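Condeso Home & Moving Help
Storage and Containers

Shared a 4-bay unit with a neighbor, now splitting up the lease. How does the deposit work?

Posted in October, 2 answers

My neighbor and I have rented a storage unit together since before either of us had gray hair, at the Kelness place out by the highway. It's a big one, 4 bays deep, and we've each paid half the rent the whole time. Now she's moving and wants out. I want to stay, though I'd happily drop to something smaller, as my half is mostly a sofa, old computers and a box marked MISC that I have been afraid to open for years.

The trouble is that only her name is on the lease. Mine is on the gate card list and nowhere else. The deposit was one check from her, and I gave her my share in cash like a fool (a trusting fool, but still). The office says they can't "transfer" a unit, they can only close it and open it again, and that I'd be paying at the new rate. The new rate made me sit down.

I've got the original paperwork, unit 747, signed by her and by a manager who has since left. What I'd like to know is how people normally handle this without a lawyer or a shouting match. 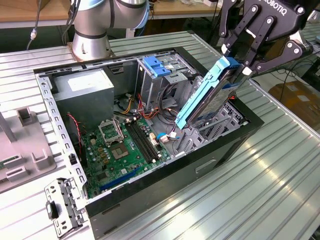

Does my stuff have to physically leave the unit when her lease ends, even if I'm renting the same one the next morning?

Ask the office for a same-day close and reopen. Most places will let the contents sit if the new lease is signed before the old one is closed out, but get that in writing before she hands in her notice. Once the old lease is closed with your things inside, you are technically a stranger with a sofa in somebody's building.

Answer 1 (marked helpful)

I went through this with my brother-in-law and a Roltex unit full of his fishing gear, so let me save you a few headaches.

The deposit goes back to the name on the lease. It doesn't matter who gave cash to whom in a parking lot. They'll mail the check to your neighbor and what happens next is between the two of you. Write one page that says how much each of you put in, how much of the refund each of you gets, and who pays if the office takes something out for cleaning or a broken latch. Both sign it. Do this while you are still friends.

Read the notice clause too. Ours wanted written notice well ahead of the move-out date, and a phone call didn't count, which I learned by making a very pleasant phone call. We paid an extra month for it.
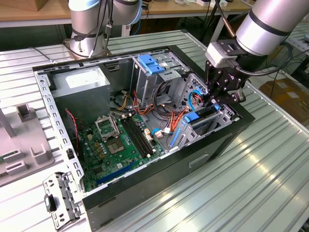 The other thing people miss is insurance. If the policy is in her name, it covers her property at best, and it may stop the minute her lease does. Your half could be sitting there with no coverage at all, and may have been for years. Call your renters or homeowners company and ask whether it covers things kept off the property and up to what amount. Mine topped out at $2000, which sounded fine until I priced a sofa.

And get her to take your gate code off her account and have them give you a new one. Also change the lock. I'm sure she's lovely. Somebody still has her spare key in a kitchen drawer.

As for the rate, don't accept the first number. They have one price for people who walk in looking worried and another for people who mention they've been quoted less down the road. Ask about a smaller unit while you're standing there — you said you don't need 4 bays, and moving a sofa once is cheaper than paying for air every month. Bring the old paperwork, it can't hurt to show you've been around.

Answer 2

just leave it in her name and pay her every month. thats what we do at Orakzai storage and never had a problem

(Reply from the asker: she's moving two states away and doesn't want the bills, so I don't think that flies. Also if I'm late she gets the angry letters. But thanks.)

(Reply from Answer 2: ok then do what the other guy said)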